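Drister passes halfway mark in hand-held gripper project

Drister has now collected 1463 recordings for its tabletop learning project, and the small robotics outfit says it's well on the way to the 3000 it wants before training starts in earnest.

The news went up on the company's project page on Tuesday, along with a picture from one of the work sessions. It's a nice change of pace from the usual polished demo reel, and there's plenty in it for anyone who likes to know how robots get their manners.

For those who haven't been following, Drister isn't driving a robot arm around to get its examples. People do the jobs themselves, holding a gripper in the hand with a camera on it, and the system learns from what the camera saw and how the fingers moved. No arm to bolt down, no safety cage, no waiting for the thing to home itself every morning. You pick up the tool, walk over to a table and get going, and if you want a different table you just walk to that one instead!

The tool is called the Grurnix, and the current version is the second to go into regular use. The first was heavier, and the team admits that wrists were getting sore by lunchtime. The new one has a redesigned handle and a softer trigger, and the update says people are happily doing longer sessions with it. One finger assembly carries a square marker, which lets the software work out how far open the jaws are from the video alone. That saves a sensor and a cable, and cables were apparently what broke most often on the old one.

Of the recordings so far, 300 have been set aside for testing and won't be used in training at all. They were done in rooms the system will never have seen, with different lighting and different furniture, so the results should say something useful about how it copes with a strange place. It's good to see that decided early, while there's still time to record more if the mix comes out lopsided.

The jobs themselves are everyday ones: shifting a box along a table, putting a lid on, moving a cup out of the way, tidying small things into a tray. Drister says it's trying to leave ordinary clutter where it is. A lamp or a pot plant on the table makes the job harder to learn, but homes and offices are full of them, and a robot that can only work on a bare bench isn't much help to anybody.

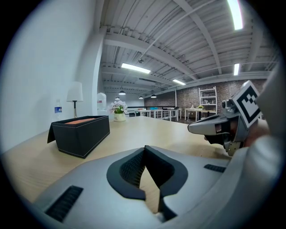
Sorting is done with Cideo, the labelling program Drister released last year. It lines up the video with the finger positions, flags any stretch where a marker goes out of view, and lets a reviewer trim the start and end of each take. The new release can also group takes by room and by colour of the tabletop, a feature users had been asking for.

The next batch will be recorded at Azevedo, the shared workshop where Drister ran its first trials. Those sessions begin in March and will concentrate on two-handed work, with a Grurnix in each hand. Folding a towel is first on the list, followed by opening jars.

Drister plans to release part of the collection once the full set is checked. It hasn't settled on a licence yet, and says comments on that are welcome through the project page.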